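## Section 4: Setting up and loading the rack

The Muven is a dish rack. It has no settings. It does, however, have a right way round, and the returns shelf at Plorham suggests this needed writing down.

### 4.1 Positioning

1. Choose a level stretch of worktop near the sink. Near the hob is also possible, if you like your plates faintly seasoned.
2. Leave a gap of 60 mm between the rack and the wall. Air needs to get in behind the plates, and so, sooner or later, does a cloth.
3. Press down on each end panel in turn. If the rack rocks, turn a foot until it stops. If it still rocks, the worktop is at fault and we can't help you.

**Caution:** Keep the rack clear of wall sockets and trailing flexes. Wet plates drip further than their owners expect.

### 4.2 Loading

1. Scrape and rinse each plate before it goes in. The rack dries things. It has no opinion on gravy.
2. Stand plates in the dividers at a slight lean, all leaning the same way.
3. Leave a free slot between plates where you have the room. Two plates sharing a slot will stay damp where they touch until one of you gives in.
4. Wide or deep-rimmed plates may not sit happily upright. Dry these by hand, or lay them on the worktop and find them a use.

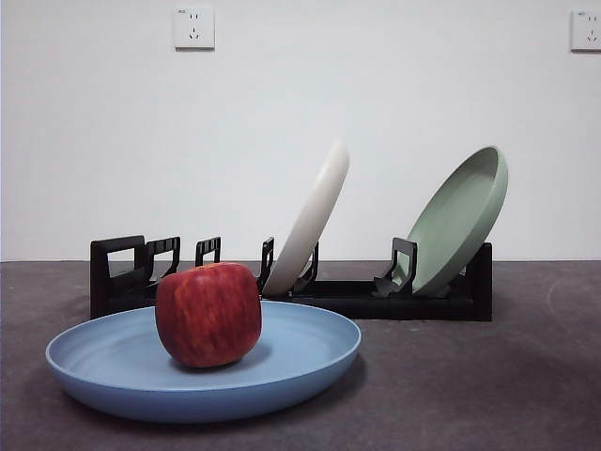
**Can I put pans in it?**

Small ones, up to 500 g each, placed upside down at one end with the handle pointing away from the edge. Anything heavier should be dried with a tea towel and put away like an adult.

### 4.3 Unloading

1. Start with whatever is nearest the front. Reaching over a full rack is how the Buller range of replacement saucers stays in business.
2. Lift plates straight up – don't drag them along the dividers, as this scuffs the coating.
3. Put the plates in a cupboard. We mention this step for completeness. Most households skip it.

**Note:** The rack isn't a shelf. Post, keys and fruit are better off elsewhere.

### 4.4 Cleaning

1. Once a week, empty the rack and wipe it down with warm soapy water.
2. Dry the feet before putting it back.
3. Don't use wire wool, bleach or the pressure washer. The last was added in July, after a letter.

Spare feet come in packs of 4 from Fahy. Quote the number on the underside of the left end panel.

*Text: Ailbhe Brennan. Revised 30 September 2025.*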